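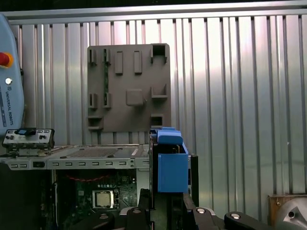 非常停止から復帰したらグリッパが筐体の中で勝手に開きました(相談と、少し愚痴)

投稿者:ねじ山かずえ

こんばんは、いつもは読むばかりで、書き込むのは本当に久しぶりです。長くなりますので、お茶でも淹れてからどうぞ。

Breltwoodという小さな工房で、引き取ったデスクトップPCの分解をロボットにやらせようとしています。アームはURで、みんなからはArthurと呼ばれています(命名したのは私ではないのですが、もうすっかり馴染んでしまって、私も朝いちばんに「Arthurおはよう」と言ってしまいます)。全体のシーケンスはParkixというセル制御のソフトで回していて、グリッパの電源まわりにはBratovの中継ユニットを挟んでいます。作業の中身は、蓋を開けた筐体に指を入れて、ドライブベイのあたりのケーブルをよけたり、コネクタをつまんで抜いたり、という細々したものです。

で、先週やらかしました。通算293回目のサイクルのことです。

コネクタをつまみに下りていったところで、指の背中側に配線が一本かかってしまいました。見ていてあっと思ったので、ペンダントの赤いボタンを押して止めました。ここまではいいんです。アームはちゃんと止まりましたし、指も止まりました。私もほっとして、指が配線を引っかけたまま止まっているのを上からのぞき込んで、さてどうやって外そうかなと考えていました。

それで、とりあえずボタンを解除して、ペンダントで電源を入れ直して、アームのブレーキを解放したんです。フリードライブで手で上に逃がすつもりでした。そうしたら、アームを触るより先に、グリッパが筐体の中でぐわっと全開になって、それからまたぎゅっと閉じたんですね。音がして、引っかかっていた配線が付け根から抜けて、それだけならまあ分解するPCなのでいいのですが、私の左手がそのすぐ隣にあったんです。配線を押さえようとして、もう入れかけていたところでした。

けがはありません。本当に何もなかったです。ただ、そのあとしばらく膝が笑ってしまって、隣の部屋でコーヒーを飲んで、その日はもうArthurには触りませんでした。

原因は見当がついています。グリッパの電源が切れて、また入ったので、Parkixの側のスクリプトが起動時の初期化をかけたんだと思います。全開・全閉して指のストロークを覚え直す、あれです。ログにも初期化の記録がきれいに残っていました。つまり、仕組みとしては書いた通りに動いただけなんですが、筐体の中でやってほしくなかった。

みなさんのところでは、初期化の動作をどこで止めていますか。それから、指が中に残ったまま止まってしまったとき、どういう手順で助け出していますか。過保護なくらいのご意見をいただけるとうれしいです。

投稿者:Lucian Sima

かずえさん、まずは手が無事で何よりです。読みながら自分の手を引っ込めてしまいました。

うちも似たことをやっています。うちは基板の検査治具なので筐体の中ほど狭くはないのですが、朝の立ち上げのときに初期化が走って、置きっぱなしのワークをはじき飛ばしたことがあります。床まで飛びました。あれ以来、初期化は自動でかけるのをやめて、ペンダントの画面で人が確認を押さないと動かないようにしました。

Parkixなら、起動時のフックのところに「onPowerRestore」みたいな名前の処理がいませんか。初期設定だとたぶんそこから初期化の関数を呼んでいるはずです。それをコメントアウトするだけで、とりあえず勝手に動くことはなくなると思います。確認してみてください。

あと、これは言いにくいのですが、ブレーキ解放の前に手を入れかけていたというところは、手順の側の話として分けて考えたほうがいいかもしれません。責めているわけではなくて、スクリプトを直したら安心してまた手を入れてしまうのが人間なので。私もそうでした。

投稿者:昼行灯

Luciandさん(打ち間違えました、Lucianさんです、すみません)のコメントアウト案には、私はちょっと反対です。

スクリプトで呼ばないようにしても、それは安全の仕組みにはならないと思うんですよ。半年後に誰かがParkixを更新して、設定ファイルが初期のものに戻って、そのことを誰も覚えていない、という光景がありありと目に浮かびます。というか、うちで見ました。前の職場ですけれども。

グリッパの電源が戻る条件を、アームの電源が戻る条件と分けるべきじゃないでしょうか。Bratovの中継が入っているなら、リセット用の接点入力があると思うので、そこに独立したボタンをつないで、人が筐体から離れた場所で押さないとグリッパに電気が行かないようにする。ボタンの位置が大事で、覗き込みながら片手で押せるところには絶対につけない。両方同時にはできない距離に置くんです。

面倒ですよ。ええ、毎回歩くことになります。でも歩いている間に少し頭が冷えるので、私はあれが嫌いではないです。

投稿者:ねじ山かずえ

お二人とも、こんなに早くありがとうございます。夜中にひとりで配線図を眺めていたので、返事があるだけで泣きそうです。

Lucianさん、フックはまさにおっしゃる通りの場所にいました。しかもコメントで「立ち上げを楽にするため」と書いてあって、書いたのは春先、四月の私でした。楽にしてくれてありがとう、四月の私。

手順の話もその通りで、耳が痛いです。ペンダントが作業面の左側に立てかけてあって、覗き込みながら手が届くんですよね。便利だと思ってそこに置いていたんですが、昼行灯さんの「両方同時にはできない距離」というのを読んで、うわあと声が出ました。うちのは見事に両方同時にできる距離です。非常停止はむしろ近くにあってほしいので、そこをどうするかは悩みます。

Bratovの中継の端子表を引っ張り出したところ、確かに外部リセットの入力がありました。いまは短絡してあって、つまり電源が来たら即復帰する設定です。短絡したのも私でした。

投稿者:油さし

横から失礼します。話の流れに水を差すようですが、私はそもそも非常停止でグリッパの電源を落とすことが正しいのか、というところから疑っています。

重いものを掴んでいるときに電源を落として、指の力が抜けたら落下しますよね。機種によっては電源が切れても指が自力で保持するものもありますが、しないものもある。だから、うちでは保持力を残すほうを選んでいて、非常停止のときもグリッパには電気を通しっぱなしにしています。動かす指令だけを遮断する。こうしておけば、復帰のときに初期化が必要になること自体がなくなります。かずえさんの今回の件も起きなかったはずです。

もちろんリスクアセスメント次第ではありますが、「止める=電気を切る」と決めてかかるのは危ないと思います。

投稿者:昼行灯

油さしさん、言いたいことはわかるんですが、筐体の中に手を入れる可能性がある現場で、通電したままのグリッパの横に人の指がある状態は、私はやっぱり怖いです。動かす指令だけを遮断するとおっしゃいますが、その遮断をしているのは何ですか。安全認証された回路ですか、それともPLCのラダーの一行ですか。後者なら、電気が通っている以上は動くものだと思って扱うしかないです。

それに、かずえさんのところで掴むのはコネクタですよね。落としても困らない。重量物を吊っている現場の理屈をそのまま持ってくるのは、ちょっと違うと思います。

投稿者:油さし

コネクタだけなら、そうですね。落下については引っ込めます。

ただ、挟まれたときの話はどうですか。指が人の指を挟んだまま停止して、電源が落ちて、その機種が自力で保持するタイプだったら、開けられませんよ。電気がないので。そのとき、手を抜くために電源を戻したら、例の初期化です。いったん開くからいいようなものの、閉じるところから始まる設定だったらと思うとぞっとします。

電源を落とす派の人は、電源なしで指をこじ開ける手段を必ず用意してください。そこだけは譲りません。

投稿者:昼行灯

それは完全に同意します。そこを書かずに偉そうにしていました。申し訳ない。

投稿者:ねじ山かずえ

お二人のやりとりを、うなずいたり首を振ったりしながら読んでいました。どちらも本当だなと思ってしまうので、私は議論には向いていません。

挟まれたとき、というのは考えたこともありませんでした。昨日さっそく、空の状態で試してみました。筐体から十分に離したところで、グリッパに木片を掴ませて、非常停止。電源が切れたあとに手で木片を抜こうとしたら、びくともしませんでした。うちのは自力保持のほうです。つまり油さしさんの心配がそのまま当てはまります。

把持力の設定も見直しました。Parkixの画面では最大200まで入れられる値(単位のない、ただの目盛りです)なのですが、なんと上限いっぱいになっていました。コネクタが固くて抜けなかった日に上げて、そのままだったようです。これは弱くします。弱くして抜けないコネクタは、もう人間が抜けばいいと思うことにしました。

それで、いちばん困っているのが、中で止まったときの逃がし方なんです。ふつうに作業しているときの指の位置を貼っておきますね。配線の束がすぐ横を通っていて、指のリンクが何本も重なっているので、引っかかると、どの線がどこにかかっているのか上からだと見えないんです。ブレーキを解放して真上に引き抜けばいい、と最初は簡単に考えていたのですが、リンクの裏に線が入っていたら、上げた分だけ引っ張ることになります。

先に線のほうを切ってしまう、というのも考えました。どうせ分解するものですし。ただ、再利用できるケーブルはなるべく残したいという方針もあって、そのへんの兼ね合いで毎回立ち止まってしまいます。

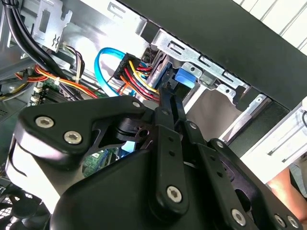 投稿者:Bogdan Toma

切りましょう。迷わず切ってください。ケーブルは一本いくらの話ですが、かずえさんの指はそうではないので。

冗談めかして書きましたが、うちの手順書にも本当に「拘束時は線材を切断してよい。許可は不要」と一行あります。許可は不要、というところが肝心で、これを書く前は、みんな真面目なものだから、もったいながって変な姿勢で手を突っ込んでいたんです。書いた次の日から、セルの柵にニッパーがぶら下がるようになりました。

やり方としては、電源を落としたまま、まず線を切る。そのあとで指のまわりに手が入っていないことを声に出して確認して、ブレーキを解放して、まっすぐ抜く。グリッパの電源はアームが筐体から完全に出て、退避の位置に来るまで戻しません。初期化はそこで初めてやる。順番を紙に書いて、ペンダントの横に貼っています。

ソフトの側でも、アームの高さがある値より低いときは初期化の指令を受け付けないようにしてあります。昼行灯さんの言う通りで、これを安全の仕組みとは呼べませんが、うっかりの回数はだいぶ減りました。重ね着だと思ってください。一枚目がボタンと配線、その上に羽織るのがソフト、という順番で。

投稿者:Lucian Sima

Bogdanさんの「重ね着」、いいですね。私のコメントアウト案は一枚目のつもりで書いてしまっていました。昼行灯さんに叱られて当然でした。

ひとつだけ付け足すと、高さで判定するときは、どの座標で見ているかに気をつけてください。ツールの先端の設定を変えると、同じ姿勢でも数値がずれます。うちでは指先の部品を交換した日に、それで判定が甘くなっていました。関節の角度か、フランジの位置で見るほうが間違いが少ないと思います。

投稿者:油さし

筋はいいと思います。ただ、ブレーキ解放のときにアームが少し動くことがあるのは、覚えておいてください。ペイロードの設定が実際の重さと合っていないと、フリードライブに入れた途端にすっと下がったり上がったりします。指が線に引っかかっている状態だと、なおさら素直には動きません。切ってから解放、という順番にはそういう意味もあるはずです。

それと、グリッパに何か部品を足したなら、その分の重さも忘れずに。ここを直さずに「最近フリードライブが重い」と言っている人をよく見ます。

投稿者:とおりすがり

盛り上がっているところに申し訳ないんですが、そこまでしてロボットに抜かせる必要ありますか? 手で抜いたほうが早いと思うんですが。引っかかるたびに人が手を突っ込んでいたら、省力化でも何でもないような。

投稿者:ねじ山かずえ

とおりすがりさん、ごもっともです! うちの工房でも月に一度はその話になります。いまのところ手のほうがずっと早いです。ただ、同じ筐体がたくさん来るときに、ねじと蓋とコネクタまで進んでいてくれると、私の手首がとても助かるんです。去年は腱鞘炎で、マグカップも持てなかったものですから。引っかかったときに手を突っ込まない仕組みにするのが、まさに今回の宿題です。

さて、いただいたご意見をもとに、今週やったことを書いておきます。

Bratovの外部リセットの短絡を外して、押しボタンを壁側につけました。作業面からは四歩です。ちゃんと歩いて測りました。最初は机の脚のところにつけようとして、試しにしゃがんでみたら普通に筐体に手が届いてしまったので、やめて正解でした。

Parkixのフックから初期化を外して、退避位置でのボタン操作に移しました。Lucianさんのご助言通り、フランジの位置で判定しています。実は最初はツール先端で見ていて、青い樹脂の部品を外したら見事に値がずれました。読んでいて本当によかったです。

ニッパーも買いました。赤い柄のにしました。紐でぶら下げたら、さっそく別の机の人に持っていかれたので、紐を短くしました。

できていないのは、挟まれたときに電源なしで指を開く方法です。グリッパの説明書を読んでいるのですが、リンクのねじをどれか緩めればいいのか、それとも緩めてはいけないのか、いまひとつはっきりしません。六角の大きいねじがいくつも見えているので、つい回したくなるんですけれども。

投稿者:油さし

回さないでください! 販売元に聞くのが先です。手で開けられる機種なのか、どのくらいの力が要るのか、必ず書面でもらうこと。電話だけだと後で誰も覚えていません。

返事が来るまでの間は、中に手が入る作業のときはグリッパを開ききった状態で電源を切ってから、に限定したらどうでしょう。閉じた途中で止まったものには触らない。私ならそうします。

投稿者:Bogdan Toma

油さしさんに賛成です。それと、書面が来たら、実際に一度やってみてください。手袋をして、木片を挟んで、二人で。ひとりが挟まれた役をして、もうひとりが助ける役です。うちでやったときは、助ける役が工具を取りに行って、引き出しの鍵がかかっていて、戻ってくるまでずいぶん待たされました。木片だったからよかったですが。鍵はその日のうちに外しました。

投稿者:昼行灯

その訓練、うちでもやろうと思います。工具の場所、たぶん私しか知りません。

かずえさん、壁側のボタンは何色にしましたか。非常停止と紛らわしい赤だけは避けておいてくださいね。

投稿者:ねじ山かずえ

青です! ランプ付きにして、グリッパに電気が来ている間は光るようにしました。入口からも見えるので、部屋に入る前に「あ、いま起きてるな」とわかります。

二人での訓練は、相方の都合がつき次第やってみます。販売元には今朝メールしました。返事が来たら、またここに書きますね。ニッパーの紐、もう少し短くしてきます。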